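Section 5. Top care and laying out small things

Applies to the Maronlow plank table, light finish only. Dark finish — see the other sheet, the oil is different.

Before you start

Table already built and level (Section 2). If it still rocks go back and do the feet first. You'll want:

two soft cloths, one damp, one dry
Plemex table oil, 333 ml bottle
felt dots, small size
whatever is going to live on the table

5.1 Cleaning the top

1. Everything off. Yes, everything, don't wipe round things.
2. Dry cloth first, along the grain. Crumbs and grit out of the seams before any water goes near them.
3. Damp cloth next. Wrung out hard. If it drips it's too wet.
4. Dry cloth again straight away. Seams last, with a folded corner.
5. Leave it alone until the top feels dry to the hand all over.

CAUTION: No scouring pads. No bleach. No steam cleaners. Scratches across the grain show up badly on the light finish and don't buff out.

5.2 Oiling

Skip this if the table was oiled at the Marinho workshop. There's a stamp on the underside if so. Everyone else:

1. Shake the bottle.
2. A little on the cloth, never poured on the wood.
3. Work with the grain, one plank at a time, end to end.
4. Wait 5 minutes, then wipe off whatever is still sitting on the surface.
5. Leave 90 minutes before anything goes back on. Longer if the room is cold or damp.

CAUTION: Oily cloths can catch fire on their own if bundled up. Lay them flat outdoors to dry, away from anything that burns, then bin them.

NOTE: One coat a season is plenty in a normal room. Tables in strong sun want a second in June.

5.3 The bowl

Goes back first, everything else gets placed around it. Any small round bowl will do so long as it has a flat base. A dark one on the light top is easy to find when you drop keys or change in it without looking.

1. Turn it over, check the base for grit.
2. Stick three felt dots underneath, evenly spaced. Press each one down hard.
3. Set it down, lift to move. Don't drag it.
4. Put in the flat item you use most. One thing for now.
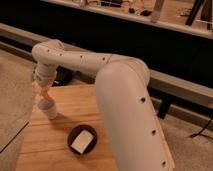 A reader wrote in that her felt dots came off inside a week and left gum on the planks, and could we please say to wash the bowl first. Fair point. Wash it in soapy water, rinse, dry it properly, then the dots. Gum already on the wood: roll it off with a fingertip, then the damp cloth. Don't scrape with a knife.

5. Check the bowl doesn't spin when you nudge it. If it does, one of the dots is sitting higher then the others. Peel it, replace it.

5.4 Everything else

Tall things and glass need thinking about, flat things don't much.

1. Cup: at the side you reach from, a hand's width or more in from the edge. Light plastic cups tip easier than you'd think.
2. Glass: toward the back. Put it down last and pick it up first.
3. Small boxes and packets: flat, largest face down. Not in the bowl, they end up on top of what you want.
4. Small loose bits: fine on the bare wood while you're using them, then into a drawer or the bowl.
5. Sit down, reach for each thing in turn. If your sleeve catches anything, move that thing.

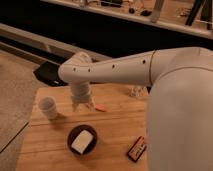
Maiara Seixas
Set-up guides, Heststead

The layout above keeps the brown bowl toward the near side with the plastic cup off to the left, the red-and-white box near the right edge and the clear glass behind. Left-handed? Swap the cup across and leave the rest as it is.

NOTE: Bright colors are easy to spot on the light planks, pale and clear things less so. Look before you wipe.

NOTE: If soap or a sponge is kept on the table it goes in a bowl or dish, always. Soap on bare planks leaves a pale patch that takes two rounds of oil to hide.

5.5 Marks and spills

Water: blot, don't rub. Leave the spot uncovered overnight.

White ring from a cup: dry cloth, small drop of Plemex, rub with the grain. Repeat next day if you can still see it.

Candy or anything sticky: damp cloth held on the spot until it softens, then lift. Dry right after.

Ink: leave it. Call us. Most home cures make a bigger mark than the ink did.

Something stuck down in a seam: wooden toothpick, gentle. Never metal.

CAUTION: Nothing hot straight on the top, mats only. The finish whitens and heat damage isnt covered.

5.6 Putting it away

Moving house or storing the table: clear and clean as 5.1, no fresh oil. Blanket over the top, no plastic wrap. Legs come off in the reverse order of Section 2 — keep the bolts in a bag taped to the underside, next to the stamp. Store flat, top up.

Go on to Section 6 for the drawer runners.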